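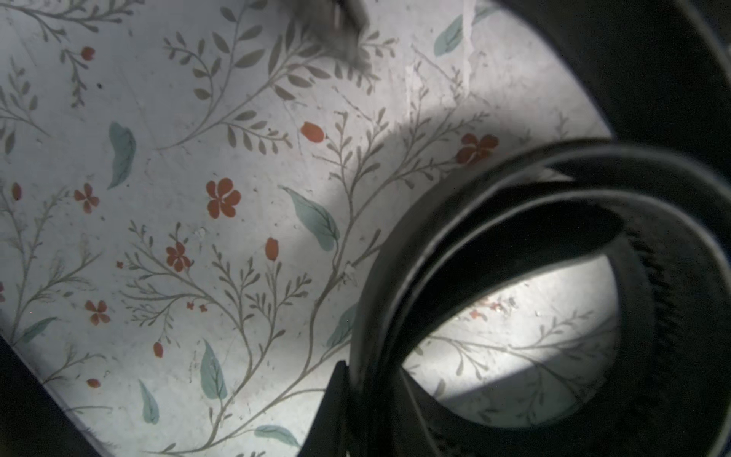 I finally did the belt drawer. It's been on my list since May, when I went looking for something to hold up my good pants before a wedding and pulled out a dog leash, a camera strap and half a luggage tag. I wore the pants beltless and kept my jacket buttoned all night (in that heat!), and I told myself I'd sort it the next morning. Well, you know how that goes.

So, Oct 28, 2024, a rainy afternoon, coffee in hand, and I dumped the whole thing out. For years my method has been folding belts in half and shoving them toward the back, and if you do that too then please stop, your belts hate you. Mine had creases right across the middle, and the old brown one from Hamon had a crack at the fold you could fit a fingernail into. That one cost me real money once. I rubbed some conditioner on it anyway, out of guilt mostly, and it went in the donate bag and then came back out of the donate bag, and now it's hanging on the bathroom door while I think.

The new plan is coiling. I tried it with the black belt first and I made it way too tight, like a cinnamon roll, and the thing sprang open and took my pen off the table. My brother-in-law Patricio Palma used to work the menswear floor at Carrasco and he laughed at me over the phone for a good minute. His way is to start with a big loose loop, wide enough to get your hand in, and let the belt decide how round it wants to be. You don't force the ends down. You just lay it on its edge and let go. I did what he said and it stayed put, more or less, with a bit of tail sticking out that I have decided not to care about.

I did all of this on the flowery surface, by the way, the pale one with the gray-green vines and the little red blossoms. It has seen better days and there are scuffs in the white parts, but I'm fond of it, and dark things show up so nicely against it. Try finding a black belt on a black bedspread sometime. I've done that. I've sat on the buckle.

Okay, the drawer itself. I looked at those Gosov organizers with the little honeycomb cells, and they're pretty, but a nice wide belt won't fit in the cells unless you do the cinnamon roll thing, and I've already told you about my pen. So I cut down a couple of shoeboxes. One is for belts and the other is for what I'm calling "straps, unknown," which is a category I think every house has. There's one in there with a clip on it that I'm sure belongs to something expensive, and the day I throw it out is the day I'll find the something.

The final count was 7 belts, if you're curious, and I wear two. Two! The black one goes with nearly everything and the Cleka canvas one is for the yard and for days when lunch was large. I'm keeping a third for funerals and job interviews, and I guess the Hamon if I ever make up my mind about it.

Wiping the drawer out took longer than the sorting did. There was a sticky patch in the back corner, I think an old cough drop, and I had to go at it with warm water and the edge of a library card. I also found a collar stay, a foreign coin and the button from my green coat, which has been closed with a safety pin for two winters now.

Socks are next. I opened that drawer, looked in, and closed it again, so give me a week or so. If you've got a good way to keep the thick ones from swallowing the thin ones, leave it in the comments, and I'm going to go sew that button on before I lose it again.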